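止まらなかった左腕 双腕セルで起きた接触事故と、その後の検証

現場のログでは、停止指令から左腕が静止するまでに967ミリ秒かかっている。設計上の上限は200ミリ秒であった。この間に左のグリッパーは右腕の手首に接触し、右腕側のケーブル1本が根元で断線した。けが人は出ていない。

事故が起きたのは12月、Halosoraの開発拠点である。同社は卓上型の双腕ロボットを使い、日用品の片付けや整列といった作業の動作データを集めている。1台のセルに小型の腕を2本置き、手首カメラの映像と関節角を同時に記録する構成だ。腕の可搬質量は小さく、1本ごとに見れば危険性の高い機械とは言いにくい。問題は、2本が同じ空間を共有している点にあった。

当日の作業は、机上の物品をつかみ、指定の位置へ移すという単純なものだった。操作者は遠隔操作用の装置で両腕を動かしており、午後3時過ぎ、左右の手先が中央で近づきすぎたことに気づいて停止ボタンを押した。右腕は直ちに止まった。左腕は減速しないまま直前の目標角へ向かって動き続けた。

調査を担当した制御技術者のDaithí Flanaganは、最初に通信系を疑った。左右の腕はそれぞれ別の制御基板に接続され、上位の計算機から一定周期で目標角を受け取る。停止指令も同じ経路を通る。左側の受信記録を見ると、停止指令の前に未処理の目標角が42件たまっていた。基板はこれを到着順に処理し、停止指令は列の最後尾に置かれていた。

滞留の原因は、事故の数週間前に行われたソフトウェアの更新である。手首カメラの画像を高い頻度で保存するため、書き込み処理の優先度が引き上げられた。その結果、左腕の通信を受け持つスレッドが断続的に待たされ、待ちが解消した時点で目標角がまとめて送り出されるようになった。右腕のスレッドは別のコアに割り当てられており、影響を受けていない。左右で挙動が分かれたのはこのためだ。

更新時の試験では異常が出なかった。試験は腕を1本ずつ動かす手順で、画像の保存も片側だけであった。両腕を同時に動かし、両方のカメラを記録する条件は、実運用で初めて発生している。
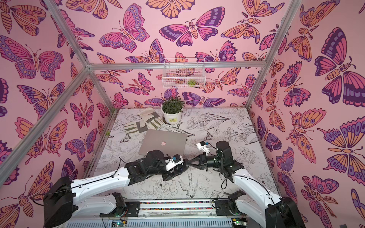
双腕セルの作業面。左右のグリッパーが中央付近で向き合う。両腕の手首上部には白いマウントが付く。

接触そのものの力は大きくなかった。Flanaganの計算では、アルミ板を曲げるにも足りない程度である。ただし、断線したケーブルは右手首のサーボへの給電を兼ねていた。給電を失った関節は保持力を失い、手先が自重で下がった。把持中の物が重い場合や、下に人の手がある場合には、二次的な危害につながる経路である。

この種のセルでは、手首まわりの配線が弱点になりやすい。可動範囲を確保するためにケーブルに余長を持たせると、余った部分が輪になって垂れる。相手の指先が輪に入れば、関節の動きがそのまま引っ張り荷重になる。今回の断線もコネクタの引き抜け方向に荷重がかかった形跡があり、擦れや屈曲疲労の跡は認められなかった。

安全設計の評価を依頼されたTrirndaleのSinéad Dalyは、報告書で停止経路の独立性を最大の論点に挙げている。

「停止ボタンは付いていた。押せば信号も出た。しかし、その信号は動作指令と同じ列に並んでいた。これは停止機能というより、停止の要望に近い」

Dalyによれば、小型機では非常停止を電源遮断だけで済ませる例が多い。ところが減速機の保持力が小さい腕では、電源を切ると手先が落ちる。Halosoraの開発チームはこの落下を嫌い、ソフトウェアによる減速停止を標準とし、電源遮断は別のスイッチに分けていた。操作者が押したのは前者である。後者は操作席から手の届かない、セルの背面側にあった。

報告書は対策を段階に分けて示した。第一に、停止指令を目標角の列から切り離し、基板側で割り込みとして扱う。第二に、基板は一定時間より古い目標角を破棄する。Halosoraが採用したしきい値は20ミリ秒で、これを超えた指令は実行されず、腕は現在位置を保持する。第三に、左右の手先間距離を上位の計算機で常時計算し、下限を割れば両腕の速度を落とす。

しきい値の設定には議論があった。短くすれば安全側に振れるが、通信のわずかな揺らぎでも指令が捨てられ、動きがぎこちなくなる。遠隔操作では手応えの悪さが操作者の過剰な入力を招くことがあり、単純に短いほど良いとはならない。チームは約2,000回の把持動作を記録し、破棄の発生頻度と操作者の評価を照合して現在の値に決めた。

機構側の変更は小規模である。手首から前腕にかけてケーブルを沿わせる保持具を追加し、輪の張り出しを抑えた。コネクタは一定の荷重で外れる型を検討したが、外れた瞬間に保持力を失う問題が残るため見送られた。代わりに給電線と信号線を分け、給電線だけを関節軸の近くに通している。保持具の試作はBostbergが請け負った。

試験手順も改められた。更新のたびに、両腕の同時動作と全カメラの記録を重ねた状態で停止時間を測る。測定には制御ソフトとは別系統の記録計を使う。事故前の試験では、停止時間をソフトウェア自身が報告する値で判定していた。列にたまった時間は計測の開始点より前にあり、報告値には含まれていなかった。ログの967ミリ秒という数字は、操作者側のボタン入力と関節の実角度を後から突き合わせて得られたものだ。

残る課題もある。手先間距離の計算は関節角に基づくため、つかんでいる物の大きさを考慮しない。細長い物を持てば、グリッパー同士が離れていても物が相手の腕に当たる。手首カメラの映像から把持物の寸法を推定する案は、処理の遅れが読みにくく、安全機能としては採用されていない。当面は、作業ごとに最大寸法を登録し、その分だけ下限距離を広げる運用で対応する。

評価用のソフトウェアDugganは、今回の滞留を再現する負荷試験を標準項目に加えた。改修後のセルで同じ負荷をかけると、停止指令は待たされずに基板へ届く。断線した右腕は手首の配線を交換して復帰し、背面にあった電源遮断スイッチは操作席の右手側へ移された。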